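Materials in the Home: Natural Stone Worktops
Handout 4 — Stone types, sealing, staining and repair
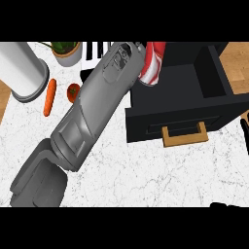
Fig. 1. White marble worktop with faint grey veining (computer rendering).

Course tutor: Weidong Luo
Read before the January practical. Bring your sample tile and the stain sheet from Handout 3.

1. What we mean by marble

In the trade the word "marble" is used loosely. A supplier may sell true marble, hard limestone, dolomite and even serpentine under the same heading, and the customer is rarely told which is which. For this course we use the stricter meaning. Marble is limestone that has been changed by heat and pressure underground. The old grains of calcite have regrown into larger, interlocking crystals, and most traces of shells and bedding have gone.

Pure marble is white. The colour in a slab comes from whatever else was in the limestone before it changed. Clay and fine carbon give greys. Iron gives yellows, pinks and browns. Veins are either old layers of impurity that were squeezed and folded, or cracks that later filled with other minerals. The second kind matters more to us, as a filled crack can be a line of weakness. Run a fingernail across it. If you can feel an edge, ask the yard about it before the slab is cut.

2. Marble compared with other stones

Granite is an igneous rock made mostly of feldspar and quartz. It is harder than marble and is not marked by kitchen acids. It can still stain, and some pale granites take up oil faster than people expect.

Limestone is close to marble in its chemistry but usually more porous. It etches in the same way and often stains more deeply.

Slate varies a great deal. Good slate is dense and takes little water. Poor slate flakes at the edges and may contain minerals that rust.

Quartz composite is crushed stone held in resin. It is not a natural stone and the notes on sealing below do not apply to it. Its weak point is heat, which can scorch the resin.

A quick check for calcite: put one drop of white vinegar on an offcut or the underside of a slab and watch it closely. Calcite will fizz faintly and leave a dull spot. Do not do this on a finished surface. Dolomite reacts so slowly that you may see nothing, so scratch up a little powder first and put the drop on that.

3. Etching and staining

These two are confused more than anything else in this unit, and the treatment is different for each.

An etch is damage to the surface. Acid dissolves a thin layer of calcite and takes the polish with it. The mark looks dull or pale and is easiest to see with light coming from the side. Lemon juice, wine, vinegar, tomato and many bathroom cleaners will do it, some of them in under a minute. Sealing does not prevent etching.

A stain is something that has soaked into the stone. The mark is usually darker than the slab and the polish may be perfectly good. Oil, coffee, tea, ink and rust are the usual causes. Sealing slows this down and gives the owner time to wipe up.

Both can happen at once. A glass of red wine left overnight will often leave a dull ring with a coloured centre. Treat the stain first and the etch second.

4. Finishes

Polished: ground through finer and finer grits until it reflects. Strongest colour, and every etch shows.

Honed: stopped at an earlier grit, leaving a smooth matt face. Etches are much less obvious. It may take up oil a little faster than the same stone polished.

Brushed or leathered: worked with abrasive brushes to give a slight texture. Hides marks well but holds crumbs and flour. Not suitable for rolling pastry.

Customers often choose from a small polished sample and then ask for a honed worktop. Always show them a honed piece of the same stone. Greys in particular look lighter once the polish has gone.

5. Sealers

Most sealers sold for worktops are impregnators. They sink into the pores and line them, and leave the surface looking much as it did. Topical sealers form a film on top. We do not recommend them for food areas. They scratch, they lift around the sink, and stripping them is slow work.

Before sealing, do the water test. Place a spoonful of clean water on the stone and leave it for 10 minutes, then wipe. If the stone underneath has darkened, it will take sealer. If there is no change, leave it alone. Sealer that cannot soak in dries on the surface as a sticky haze.

Method:
Clean with a neutral cleaner and let the stone dry fully, overnight if possible.
Try the sealer on an offcut first.
Apply a thin, even coat with a lint-free cloth.
Leave for the time given on the tin and no longer.
Wipe off all the excess and buff with a dry cloth.
Apply a second coat only if the water test still shows darkening.
Keep the worktop dry for the curing time given by the maker.

Open a window. Wear gloves with solvent-based products, and lay used cloths out flat to dry. Oily or solvent-soaked cloths left in a heap can catch fire.

6. Drawing out a stain

A poultice is an absorbent powder mixed with a liquid that loosens the stain. The paste is spread over the mark and covered. As it dries, the liquid moves out of the stone and carries the stain with it.

Oil and grease: powder with acetone. No flames nearby.
Coffee, tea, fruit juice: powder with hydrogen peroxide. Take care on dark stone, which it may lighten.
Rust: use a ready-made product marked safe for marble. Many rust removers are acids and will etch badly.

Mix to the thickness of peanut butter. Spread it past the edge of the mark, tape plastic film over it, and leave for a day. Then take off the film and let the paste dry out completely before lifting it with a plastic scraper. Old oil stains may need two or three rounds. If the first round makes no difference at all, check that you are not looking at an etch.

7. Case notes: the Trokillow and Odoi kitchens

Both kitchens used marble from the same yard at Pledden. Trokillow had a polished worktop, Odoi a honed one. Both were sealed before fitting.

The Trokillow owners complained of "stains" around the hob and sink. On inspection all of them were etches, most likely from a limescale spray. More sealer had been put on twice by the cleaner, which left a haze over the dull spots. The haze was removed and the whole run was honed in place. The owners were given a neutral cleaner and a copy of the section above.

Odoi had one true stain, olive oil, under a bottle kept in the same place. It came out after 2 poultices. There were etches too, but the owners had not noticed them.

Question for discussion: the fitter at Trokillow had told the owners that the stone was "fully protected". What should have been said, and at what stage of the job?

8. For the practical

We will work on Vevadham offcuts, which are pale and show marks clearly. You will etch one half of your tile and stain the other, then repair both. The etched half is to be honed with a 300 grit pad used wet. Keep the pad flat and moving, and check often by wiping dry. Never grind or sand stone dry in the workshop — the dust is harmful even in small amounts.

Write up your results on one side of paper. Note the product used, the time left on, and what the tile looked like under side light before and after. Hand it in to Room 1207 with the tile attached.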